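Plateau crème et assiettes blanches : vous les rangez ensemble ?
Publié le 15 mars par mosoti_maison
Temps de lecture : 2 min

mosoti_maison
Bonjour à tous. Je cherche un conseil pour ma petite cuisine. J'ai une table blanche, des assiettes blanches, et je voudrais un plateau qui reste toujours sorti. Mon mari préfère tout mettre dans le placard. Chez Fullstead, j'ai vu un modèle en bois qui me plaît, mais il pèse presque 700 grammes à vide et j'ai mal au poignet. Est-ce que le plastique tient bien avec le temps ?

dudau13
Bonjour. Pour moi, le plastique est suffisant. J'ai le mien depuis novembre, il supporte bien le lave-vaisselle. Par contre il glisse un peu sur une table lisse. J'ai collé quatre petits patins en dessous et le problème est réglé.

grande_louche
Je ne suis pas d'accord. Un plateau clair en plastique se raye vite, surtout si on pose la vaisselle directement dessus. Il faut mettre un torchon entre les deux. Et une assiette en céramique se range debout dans un égouttoir, elle prend moins de place.

dudau13
Debout, oui, mais chez moi elle tombe ! Je préfère à plat. Pour les rayures, je ne vois rien sur le mien.

atelier_dultton
Bonjour, nous avons le même genre à la maison, de couleur crème, avec le mot « Rabbit » écrit dessus. Le bord est relevé et arrondi, c'est pratique pour le porter. Je mets mes photos, l'assiette blanche est seule sur la deuxième.

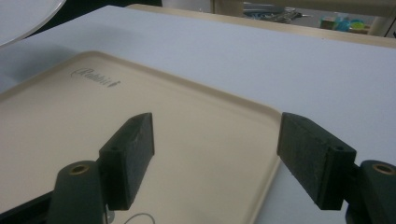
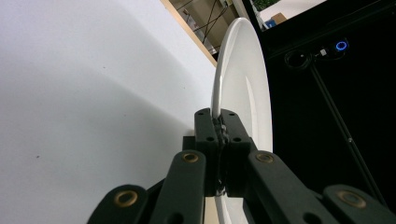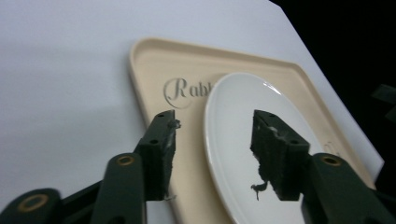 Réponses suivantes

mosoti_maison
Merci beaucoup, la couleur me plaît. Il pèse combien ?

atelier_dultton
Environ 400 grammes, je l'ai posé sur la balance de cuisine.

grande_louche
C'est léger, je le reconnais. Je garde quand même mon torchon. Une assiette qui frotte tous les jours au même endroit, cela va effacer l'inscription.

mosoti_maison
Je vais essayer avec le torchon d'abord, puis sans. Est-ce qu'il faut le laver à la main pour protéger les lettres ?

dudau13
Moi je lave en machine, programme court, mais mon plateau est uni. Pour les lettres je ne sais pas.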